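Looking After a Mechanical Watch at Home: Winding, Storage and Cleaning

Most faults reported on mechanical watches come from handling and storage, and only a minority from the movement itself. The notes below cover routine care at the kitchen table or workbench. They do not cover opening the case, which should be left to a workshop.

Winding

Wind a hand-wound watch once a day, at the same time of day, off the wrist. Winding on the wrist puts a sideways load on the stem. Turn the crown until firm resistance is felt, then stop. An automatic that has run down needs a few dozen turns of the crown before it is worn. Shaking it to start it is poor practice – it works the rotor hard and adds very little to the reserve.

Setting the date

Do not use the quick-set date between 9 p.m. and 3 a.m. on the dial. In that window the date wheel may already be engaged, and forcing it can damage a tooth. Move the hands to 6 first, set the date to the day before, then advance the hands through midnight to the correct time. The same applies to day-date models, with the day set second.

Cleaning the case and bracelet

Check that the crown is pushed in or screwed down. If the water resistance of the watch is unknown, assume there is none and use a barely damp cloth only.

For a steel bracelet removed from the case:
Fill a small bowl with lukewarm water and one drop of plain dish soap.
Soak for 5 minutes.
Brush the links on both sides with a soft toothbrush, working across the gaps.
Rinse under a slow tap with the drain closed.
Dry with a lint-free cloth and leave flat overnight before refitting.

Spring bars should be looked at while the bracelet is off. A bent bar or one with a worn tip is discarded. They are sold in assorted boxes – the Nikzad assortment fits most common lug widths – and a spare pair costs less than a new crystal.

Leather straps are not washed. Wipe the lining with a dry cloth after wearing, and rotate two straps in summer if possible. Conditioner goes on the outer face only, in a thin coat.

Magnetism

A watch that suddenly gains several minutes a day is probably magnetized. Common sources are tablet covers, handbag clasps, loudspeakers and the magnetic strip used for kitchen knives. Hold a small compass near the case and move the watch slowly past it. If the needle swings, use a demagnetizer: press the button, draw the watch away steadily to arm's length, then release. Repeat once if needed. The Oltdale bench unit and most inexpensive models work on this principle. Remove quartz watches from the table first.

Storage

Store watches dial up in a lined box, away from direct sun and radiators. A room at 69°F with moderate humidity is suitable. Bathrooms are not suitable, and neither is a windowsill. Silica gel sachets should be replaced or dried out every 6 months; a convenient schedule is May and November.

Refrigerators are sometimes suggested for clearing fog under a crystal. This should not be tried. Cooling condenses any moisture in the case onto the dial and hands, and gaskets stiffen in the cold. A fogged watch goes to a workshop the same day, with the crown left closed.
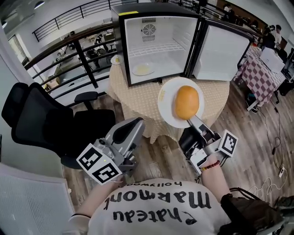 Photo: Cusau Home Desk

Lubricants and cements

Silicone grease for case-back gaskets keeps well in a closed drawer. Movement oils are best bought in the smallest bottle available and discarded at the date on the label. Two-part cements vary by maker, so read the sheet. Keep all of them upright and out of reach of children.

Timekeeping log

Set the watch against a reference signal, note the difference after 24 hours, and continue for a week. Record the resting position each night. Many watches gain slightly dial up and lose slightly crown up, and the overnight position can be used to cancel a small daily error. A typical entry reads:

Wed 22 July, dial up, +5 s

Cheap notebooks are adequate. The printed Filtberg log sheets have a column for position, which saves some writing.

When to stop

Send the watch out if the crown feels gritty, if the rotor can be heard scraping, or if the power reserve has dropped by over a quarter. Include a copy of the timekeeping log with the watch and keep the original.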